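Bench Technician, Workstation Refurbishment (fixed term)
Sikance - Itilby depot
Closing date: 28 December 2019

Sikance refurbishes ex-lease office and engineering computers for resale. The Itilby depot handles tower workstations only. We are hiring bench technicians for the Pendo contract, which covers 737 single-socket machines returned in November. The post is full time on the day shift.

The work

Each workstation arrives at the bench with its side panel off and its drives already pulled. The technician strips the board, inspects the socket, fits the assigned processor, repopulates the memory and passes the unit to test. Most of the stock takes Intel Xeon processors. The boards have eight memory slots, four on each side of the socket, and a load plate held by two levers.

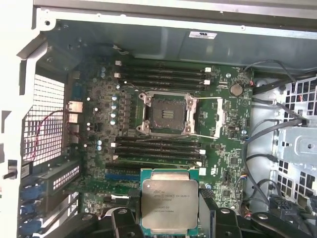
Kwok, on the current bench team, asked that the ad say plainly that the socket is the job. "Anyone can seat memory. I want people who will look at the contacts under the lamp every single time, including the last unit on a Friday."

Duties

Remove and bag memory modules, expansion cards and coolers. Label each bag with the unit number.
Clean old thermal compound from processors and cooler bases.
Inspect socket contacts under magnification. Record any bent or dirty contact on the unit sheet before fitting anything.
Match the model string on the heat spreader to the build sheet. Mismatched parts go back to stores.
Seat the processor, close the load plate and lower the levers in the order given in the board manual.
Fit memory in the slot order for the configuration ordered.
Replace the coin-cell battery and reset firmware settings.
Run the short test and sign the sheet. The long test is done by a separate team.

Socket repair is not part of this grade. Units with damaged contacts are set aside with the sheet taped to the chassis.

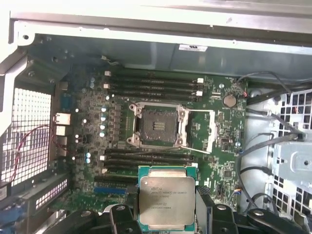
Processors are issued from stores in trays and signed for at the start of each batch. They are handled by the edges only. A processor that has been dropped is returned to stores and logged, whether or not it shows a mark. Wrist straps are worn at all times at the bench and are checked at the start of the shift.

Requirements

2 years of paid bench work on desktop, workstation or server hardware.
Working knowledge of land grid sockets and registered memory.
Steady hands and good close vision, with or without glasses.
Able to read a board manual and follow it without supervision.
Able to lift a full tower workstation from cart to bench.
Clear handwriting. The unit sheets are still on paper.

Certifications are accepted but carry no extra weight. Experience with laptops or phones alone is not enough for this post.

Terms

Fixed term, 4 months, with a possible extension if a further Pendo batch is confirmed. A completion payment of 3000 dollars is made to technicians who stay to the end of the term. Tools, straps and bench coats are supplied. Personal screwdrivers may be used if they are not magnetized.

Selection

Shortlisted applicants will be asked to complete a bench test at Itilby. The test consists of one full strip and refit on a scrap board, plus a written inspection report on a second board with known faults. Speed is not scored. Travel costs are not covered.

How to apply

Send a resume and a short list of the workstation or server models you have worked on to the Sikance hiring desk, marked "Itilby bench". Please state your earliest start date. Applications without a model list will not be read - a general statement of hardware experience does not replace it.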